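**Katance teaching bench - progress report to the Beyene fund**
Prepared by Ama Ankrah, 2025-11-29

The wet bench is now set up and in use for the color-solution exercises. We kept the layout plain: a white tabletop, one long wooden rack, beakers and a handful of test tubes. Racks came from Clunell and cost $325 against the $900 set aside for bench equipment. The rest of that line went on glassware and cups.

Work this period was on the pouring and sorting steps. The liquids are dyed red, orange and yellow so that levels are easy to read from across the room.

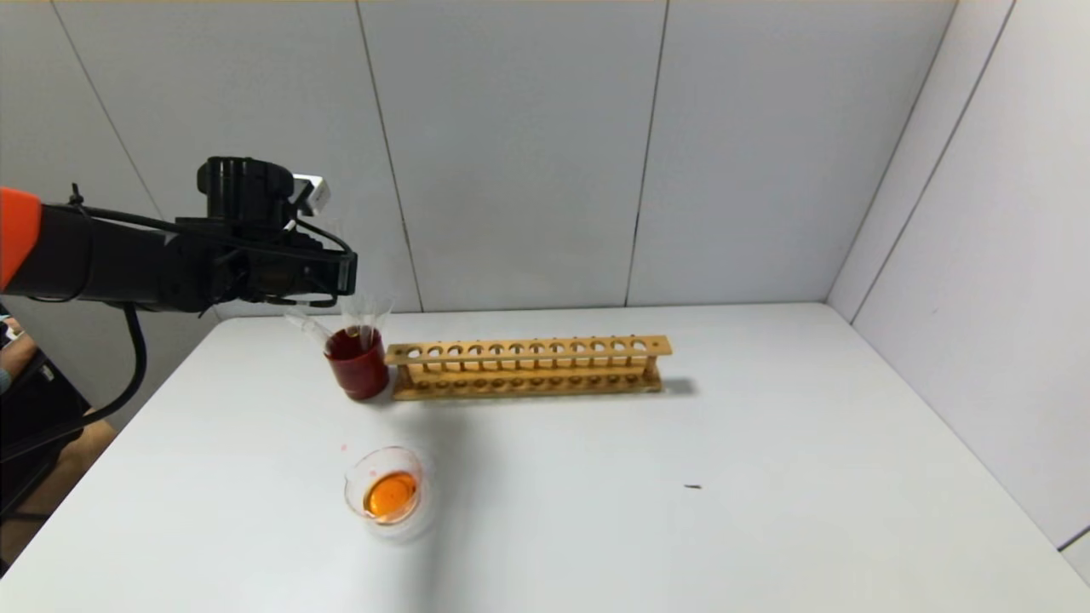 Sena Alhassan rewrote the step cards after the first sessions. The old cards ran pouring and racking together, and people lost their place. Each card now covers one action and names the vessel to start from. We have 51 cards in the set, all checked against the bench.

Spending to date is $1,435, including the racks. One order from Esden is still open - replacement test tubes, paid for but not delivered.

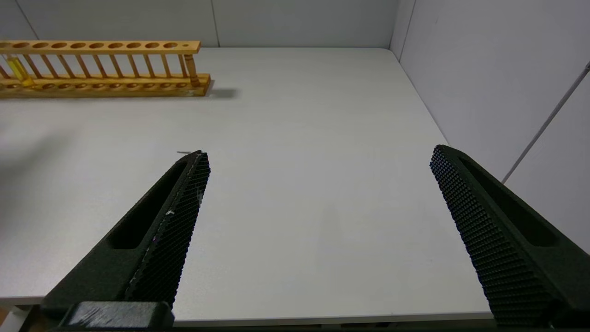
*Wooden rack with a tube of yellow liquid at its left end.*

The rack does the job for the tubes we use. The wood is light in color and will probably stain, so we have asked for a price on sealing it. Wiping down the tabletop is now on the closing list, as are rinsing the beakers and putting the tubes away.

Moving single tubes between a beaker and the rack is the slowest part of the exercise. It takes about twice the time we planned for.

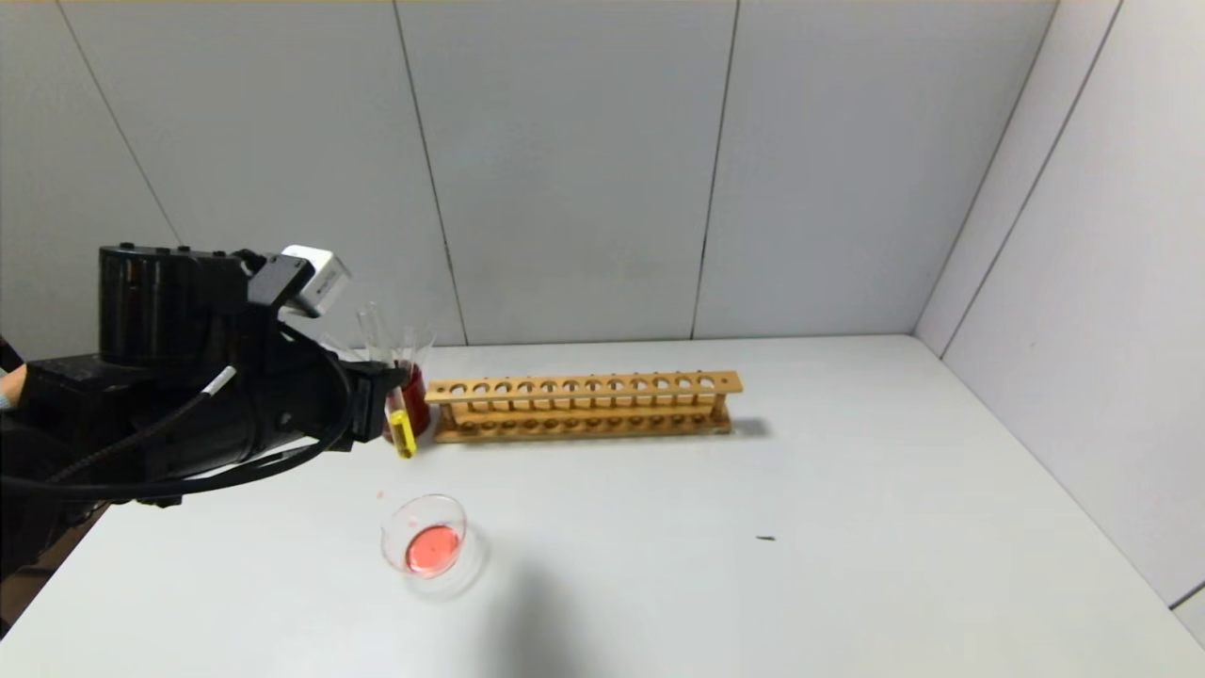

For the next period we plan to finish the timing sheet, run the full card set from start to finish, and write up the cleaning routine. Sena will send the updated budget table in January. We are not asking for any change to the total. If the Esden order is still open by then, we would like to move that amount to another supplier.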